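18/12/2022, gossip desk notebook, Testham office

Quiet morning, so I'm finally writing up the Georgiou business before I forget who told us what. Mirjana Nikolovski rang at 10 with the tip: the singer from Custau has left the tour and hired a lawyer over the unpaid fees. She had it from someone on the crew. Lovely story if it stands up! I've been at this long enough to know that crew people are usually right about the row and wrong about the money, so I put the figure in brackets and left it there.

Rang the band's press person twice. First time voicemail, second time a very cheerful "no comment on private matters", which I've written down word for word because Vlasta always asks. Then I tried the venue in Rallow. They did confirm that 2 of the December dates are off, and that ticket holders are being refunded up to 70 per cent for now (the rest comes from the promoter, supposedly after Christmas). That bit we can run today, it's on their own notice as well.

Vlasta Dimitriou read the draft at lunch and took out "stormed off", quite right, we only know he went. She also wants the word "claims" moved so it sits with the lawyer's letter and not with us. I grumbled and then did it. The headline is still too long and I can't get Georgiou's name in without it sounding like he's been sacked – which he may have been, but we haven't got that from anyone I'd want to ring up in front of a judge.

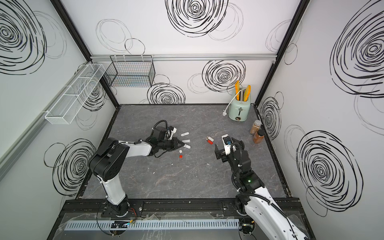 Can we name the crew member if the band names them first?

Only once Mirjana has gone back to them and they've agreed, and until then it stays "a source close to the tour", whatever anyone else prints.

Still to do: get the lawyer's office on the phone before 4, check the spelling of the support act, and ask Mirjana if her crew person saw the letter or just heard about it. Draft two is in the shared folder, the one with the short intro.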